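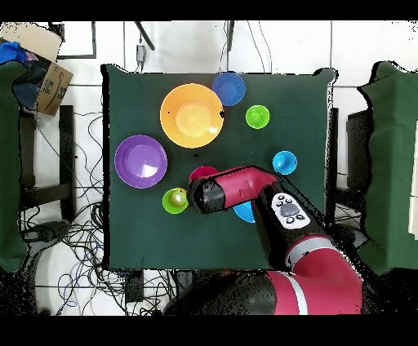 Jasmina Perić wrote back to my invitation that a recipe with no amounts in it is just a rumor, and I've been stealing that line ever since.

(Wait for people to sit. Say hi to the back row. Water is under the lectern.)

So, family recipes and how to get them on paper while the cook is still around to argue with you. I started with my grandmother's walnut bread. What I had was an index card that said flour, walnuts, "milk until it looks right," bake. No temperature, no pan, no salt! I made it 11 times before anybody in my family would call it her bread, and even then my uncle only said it was close (he had three slices).

First thing: go and cook with the person. Don't interview them at the kitchen table with a notebook, they'll give you the polite version. Stand next to them. Every time a handful of something is about to go in, get it into a bowl on the scale first. They'll hate it. My grandmother called it "the customs inspection." Her handful of walnuts was 90 grams, by the way, and mine is nowhere near that.

Ask the room: who has a card at home with something missing? Take two or three hands, keep it short, the bread story already runs long.
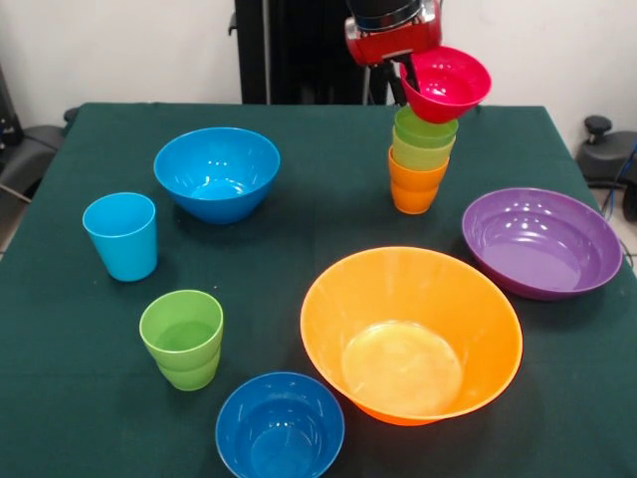
Lucienne Caron thinks I'm too hung up on the scale, and she told me so in the parking lot after I gave this talk in Plirach. Her aunt cooked with one chipped coffee cup her whole life, and Lucienne says the cup is the recipe.

She has a point, and I changed this section after that. If there's a special cup, write down the cup! Fill it with water to the line they use, pour that into a measuring jug, put the number next to the word "cup" on your page. Then keep both. I like seeing "Auntie's cup" on the page even when the metric is right there.

Oven stuff. Old ovens lie. Grandma's dial said 400 and the thermometer I hung inside said something nearly 50 degrees lower, so if you copy the dial you'll burn the bread and blame yourself. Buy a cheap oven thermometer and leave it in for the whole bake.

(If there's time: the lard versus butter fight. Skip if we started late.)

Words to chase down: "a slow oven," "enough," "the usual pan," "until done." Ask what done smells like. My best note from the whole project is "smells like toast, then wait 2 minutes."

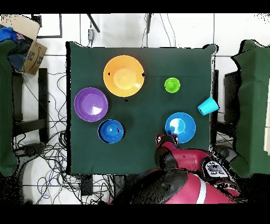
But what if she's already gone, Tran asked from the front row last April, and I gave a pretty lousy answer. Better one now: call the people who ate it. Cousins, neighbors, the kids who came over after school. They can't tell you how it was made but they can tell you it was never that sweet, or that it had a crackly top. Bake a small batch, send it around, write down what comes back, change one thing, bake again.

Handouts are on the chair by the door, blank card on one side and my questions on the other. Questions till they need the room, then there's walnut bread in the hall.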